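Forum Arbeitskreis Datenerhebung » Manipulation und Greifen » Erhebungsprotokolle
Thema: Ablagekörbe stapeln – Anfang und Ende einer Episode

Severin Aebischer
19. Mai 2019

Sehr geehrte Kolleginnen und Kollegen,

im Rahmen des Vorhabens Hudusen werden gegenwärtig Beispiele für die Aufgabengruppe «Büroablage ordnen» erhoben. Es liegen 221 Episoden vor, in denen eine Person Ablagekörbe auf einem Schreibtisch ausrichtet und stapelt. Vorgesehen sind 2090. Vor der Fortsetzung bitte ich um Stellungnahmen zu der Frage, wo eine Episode beginnen und wo sie enden soll.

Der Protokollentwurf sieht vor, dass die Aufzeichnung mit beiden Händen ausserhalb des Arbeitsbereichs beginnt und erst endet, wenn der Stapel losgelassen wurde. Das Ausrichten der Körbe vor dem Stapeln gilt nach dem Entwurf als Teil derselben Episode und erhält kein eigenes Etikett. Zwei Annotierende haben dagegen Einspruch erhoben.

Gifty Mahama
Antwort auf Severin Aebischer

Der Einspruch ist aus meiner Sicht berechtigt. Das Ausrichten ist eine eigenständige Teilhandlung mit eigener Zielbedingung. Wird sie nicht gesondert etikettiert, lernt das Modell einen Mittelwert aus Schieben und Anheben. Im Vorhaben Clivance haben wir diesen Fehler begangen und die Etiketten im März vollständig neu vergeben müssen.

Ich schlage drei Etiketten vor: Ausrichten, Aufnehmen, Absetzen. Massgebend für das Ausrichten ist der Kontakt beider Hände mit den Seitenwänden desselben Korbes, solange dieser auf der Tischplatte verbleibt.

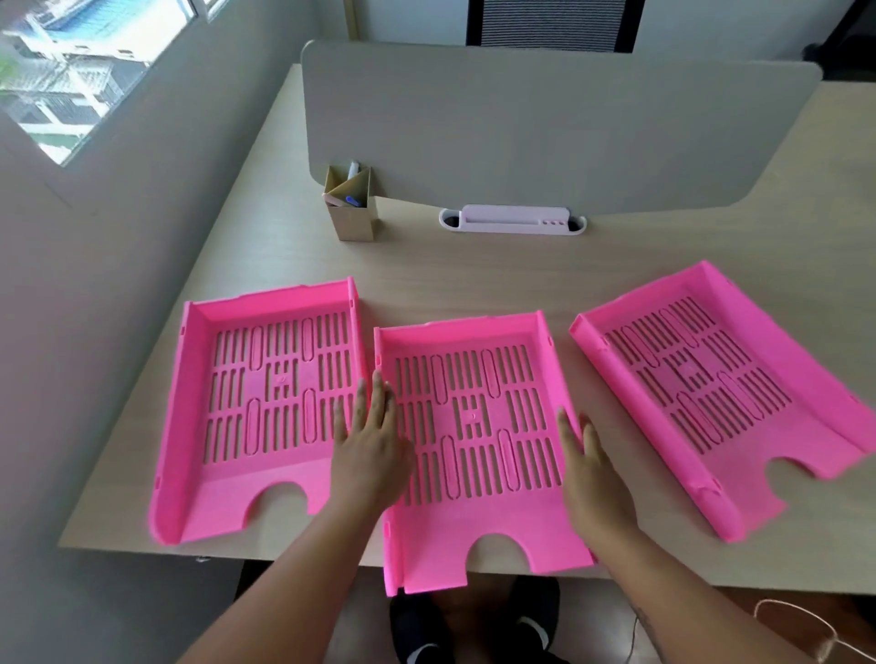 Nhyira Ankrah fragte daraufhin, ob die Zielbedingung des Ausrichtens überhaupt bestimmt sei. Solange das Protokoll weder einen zulässigen Winkel noch einen Abstand zur Tischkante nenne, werde jede annotierende Person den Abschluss der Teilhandlung an anderer Stelle setzen, und ein zusätzliches Etikett verlagere das Problem lediglich.

Gifty Mahama
Antwort auf Nhyira Ankrah

Der Hinweis trifft zu. Ein Winkel lässt sich aus der Kopfkamera allein nicht zuverlässig ablesen. Ich würde den Abschluss daher an den Händen festmachen: Die Teilhandlung endet mit dem ersten Einzelbild, in dem eine der beiden Hände die Seitenwand verlässt.

Elikem Dogbe

Gegen eine solche Regel habe ich Bedenken. Viele Personen lösen kurz eine Hand und fassen nach. Nach dem Vorschlag von Frau Mahama entstünden daraus mehrere sehr kurze Abschnitte ohne erkennbaren Inhalt. Ich spreche mich für den Entwurf in der vorliegenden Fassung aus. Die Segmentierung kann nachträglich erfolgen, sofern die Rohdaten ungekürzt aufbewahrt werden.

Eine Anmerkung zur Ausgangslage: Bei Darko wurden die Gegenstände vor jeder Episode auf markierte Positionen gestellt. Das Ergebnis war auf dem markierten Tisch gut und auf jedem anderen unbrauchbar. Schräg stehende und sich überlappende Körbe sollten ausdrücklich zugelassen werden.

Kwabena Kyei

Dem zweiten Absatz von Herrn Dogbe stimme ich zu, dem ersten nicht. Nachträgliche Segmentierung wird erfahrungsgemäss angekündigt und dann nicht finanziert. Für das Nachfassen genügt eine Mindestdauer, unterhalb derer eine Unterbrechung unberücksichtigt bleibt. Das Annotationswerkzeug Stomow sieht dafür ein Feld vor, das derzeit leer bleibt.

Offen ist ferner die Behandlung gleichfarbiger Körbe. Stehen mehrere baugleiche Exemplare auf dem Tisch, muss das Etikett angeben, welches bewegt wird. «Der mittlere» reicht nicht aus, sobald sich die Reihenfolge ändert.

Severin Aebischer

Ich danke für die Beiträge und halte den Zwischenstand fest. Die Aufzeichnung bleibt ungekürzt. Das Ausrichten erhält ein eigenes Etikett, vorbehaltlich einer Mindestdauer, für die ich Herrn Kyei um einen Vorschlag bitte. Gleichartige Körbe werden zu Beginn der Episode nummeriert und behalten ihre Nummer. Die Ausgangslage wird nicht vorgegeben.

Elikem Dogbe

Meine Bedenken gegen das eigene Etikett bitte ich im Protokoll zu vermerken.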